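Handout 4: How a foreign policy decision moves through government

Module convenor: Corey Costigan
Seminar tutor: Hryhorii Hordiienko

Reading before the seminar: the Østergaard chapter on cabinet coordination (course pack) and the first half of the Torkby case file.

1. Who takes part

Most decisions start in the foreign ministry, but few stay there. Defence, trade and finance each see a draft if their budgets or staff are affected. The head of government's office usually joins late and has the most influence when it does.

Terms to know:
lead department – the one that writes the paper
clearance – written agreement from the other departments
reserve – a formal note that a department has not yet agreed

2. Formal and informal routes

The formal route runs from desk officer to director to minister. The informal route is harder to trace. Phone calls and short meetings leave little on paper, and memoirs tend to flatter their authors. Treat both with care when you write your essay.

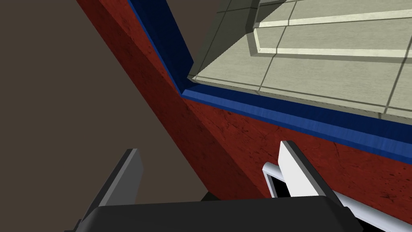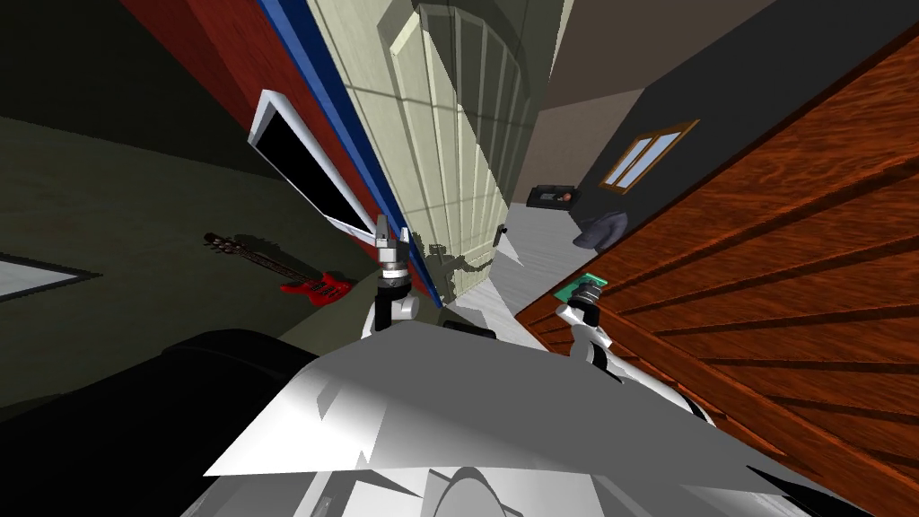
3. Case study: the Torkby fisheries talks

The file has 691 pages. You need only the 24 cables listed in the index under May. Read them in order and note where the lead department changes. The Wukska delegation's replies are in translation, so don't build an argument on a single word.

4. Seminar task

Write one page from the point of view of the finance ministry. Say whether you would clear the draft or enter a reserve, and on what grounds. Bring two copies to the Flesambridge room. The task counts for 30 per cent of the seminar mark.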